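Westham Saturday Snack Swap — FAQ

Read this before emailing pls. Updated for January.

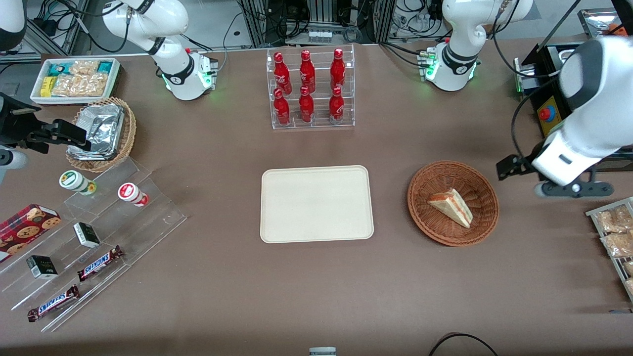
What is the swap?
You bring food you won't eat, you take food you will. Sealed packs, drinks, pantry stuff. No money. Runs out of Majali Hall, side door on Hillum Street. Most of what turns up is snacks and drinks, same kind of mix as on the brown tabletop in the photo, and a wicker basket is fine for carrying it in. Bags fine too.

When?
Saturday, doors at 10. Drop-off first, picking starts once the tables are full. Come early if you want coffee, it goes fast.

Do I have to bring something to take something?
No. Bring when you can.

What can't I bring?
Anything opened. Home canning. Raw meat. Alcohol. Baby formula past its date — we have to bin it, every time.

What about food past the "best by" date?
Chips, crackers, canned goods: OK up to a month over. "Use by" is different, don't bring it.

Homemade cookies?
Yes but only with a label. Ingredients, day you baked them, your name. Nuts go on the far table, ask Rima Matar which one that is.

Is there a limit on how much I can take?
One full bag per household until 11:30. After that take what you like.

How do I sign up?
You don't. Just come. If you're bringing more than two boxes tell Khalil Kassab first so we can clear some room, he's on the Osico group chat.

Where do leftovers go?
Atieno Gachanja drives them to the shelter same afternoon. Last year it came to 497 bags total, 210 of those before summer.

Parking?
Street only. Not the church lot!! They tow.

Can I bring kids?
Sure. Keep them out of the kitchen, the oven is on.

Do you take fridge stuff?
Yogurt, cheese and juice if it's been kept cold the whole way. Hand it to a person, dont leave it on the step.

I left my tote/dish/lunch box
Check the shelf by the coats. Unclaimed things go after a month. Bilal Twal has the key if its locked.

Can I help set up?
Yes please. 9 sharp, side door. Wear shoes you can lift in.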